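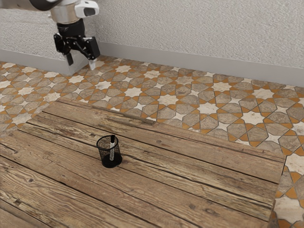

*Figure 1. Pen cup with one marker on a weathered wooden tabletop (computer rendering).*

**Unit 5: Surface Wear and the Care of Wooden Furniture**

Forsyth Certificate in Household Collections

Students should read this handout before the practical session at Ollcombe. Bring a soft brush and a notebook. Pens are not permitted in the store; use pencil.

## Terms

*Wear* is the loss of material or finish through ordinary use. *Weathering* is change caused by light, moisture and air. A tabletop may show both, and a condition report should record them separately wherever possible.

*Patina* is used loosely in the trade. In this course it means a surface change that the owner or institution has chosen to keep.

## Causes of change

Wood takes up and gives off moisture as the air around it changes. Boards move mostly across the grain — very little along it — and a top that is fixed too tightly to its frame may split. Sunlight changes the color of both wood and finish. Covered areas often keep an earlier tone, so look under lamp bases and desk sets before judging the color of the whole.

## Case: the Hestthorpe inventory

The Hestthorpe inventory lists 1,475 pieces, of which roughly 40 are writing tables. Earlier reports used "fair" for nearly all of them. The word does not tell the next reader whether a finish is stable, and it will not be accepted in coursework.

## Recording

- State the location of each mark from a fixed corner.
- Note whether the grain is raised.
- Describe old repairs without guessing their date.
- Leave wax and oil alone until the report is signed.

## Assignment

Complete 2 condition reports on the Nillusura form, one for a table and one for a chair. Reports are due at the first meeting in August.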